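3.2 Workspace and collection of demonstrations

All demonstrations in this study were recorded at one station, which we call Tenon in the rest of the paper. The station has two arms on a common rail along the near edge of a white table. The arms have no force sensor at the wrist, so the person who teaches the task must judge contact from the cameras, or directly by eye when the arm is moved by hand. Each gripper has two fingers. We did not change the fingers between tasks, even when another shape would have been easier for a certain tool, as we wanted to compare the teaching methods on the same hardware.

The walls of the station are covered with a printed pattern of birds, branches and pinecones. A plain wall gives cleaner images, but in our earlier work (the Vilham set) the policy trained against a plain wall became weak as soon as a person walked behind the table. With a strong pattern the policy has to learn early which parts of the image matter for the task. We kept the same pattern for all sessions reported here, and the effect of changing it is left for later work.

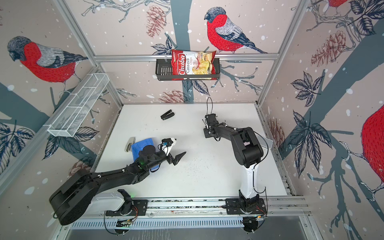 Figure 2. The Tenon station with both arms over the table. Two staplers lie on the left side of the table, and a basket hangs from the crossbar at the back.

We collected demonstrations in two ways. In the first way, which we call hand guiding, the teacher holds the arm near the wrist and leads it through the task while the motors only carry the weight of the arm. In the second way, remote control, the teacher sits at a separate desk and moves a pair of small leader arms, and the two arms of the station copy the joint angles. The leader arms were built after a drawing by Jeptoo Mugo, who also wrote the first version of the recording program. Both methods write the same data: joint angles, gripper opening and the camera images, all with a common time stamp.

Hand guiding was faster to learn. A new teacher could give a usable demonstration of a simple reach after a few minutes. However, the hand and the sleeve of the teacher are often visible in the images, and this is a serious problem for a policy that learns from images. We tried to remove these parts by replaying the recorded joint angles without the teacher and recording the images again. The replay works well for free motion. For tasks with contact it works less well – a small error in the position of a tool is enough for the replay to fail, and such a replay must be thrown away.

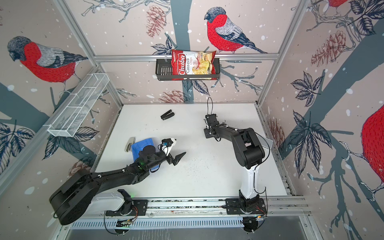 For this reason remote control was used for the larger part of the data. After sorting, the set contains 958 demonstrations, of which 688 come from remote control and the rest from hand guiding with replay. A demonstration was kept only if the task was finished and neither arm touched the rail or the walls. Pauses longer than 20 seconds were cut out, but we did not smooth the motion in any other way. Teachers correct themselves often, and we think these corrections are useful for the policy, as they show how to come back from a bad position.

The teachers were asked to vary the start pose of the arms and the position of the tools on the table. At first we gave no further instruction, and most people then returned to the same two or three positions without noticing it. From the second session on, the recording program gave a start position on the screen before each trial. This made the sessions slower and the teachers complained a little, but the spread of positions became clearly better.

Tasks with a long tool need separate attention. When the gripper holds a screwdriver, the point of interest is the tip, and a small turn of the wrist moves the tip by a large distance.

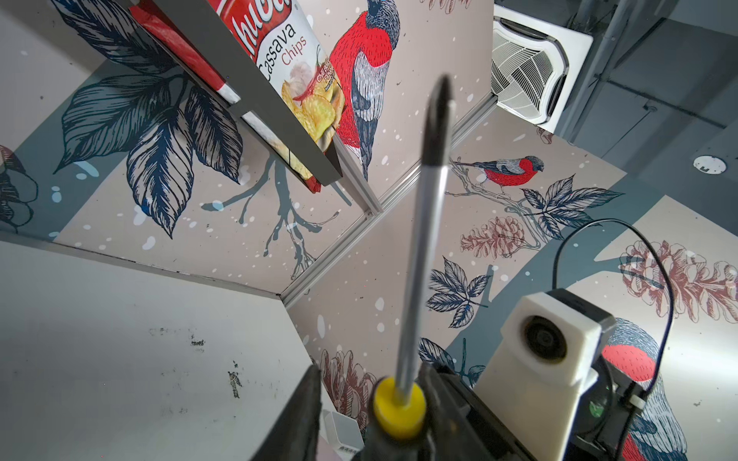
Under remote control the teachers found this difficult, and several of them moved the arm very slowly near the target and then made one quick movement at the end. A policy trained on such data copies the quick movement also when the tip is not yet in line. We therefore asked the teachers to keep an even speed during the last part of the approach, and 17 demonstrations that did not follow this rule were recorded again. The speed rule was applied only to tasks with a tool in the gripper. The order in which the trials were given to the teachers, and the split into training and test sets, follow the procedure of Section 3.1.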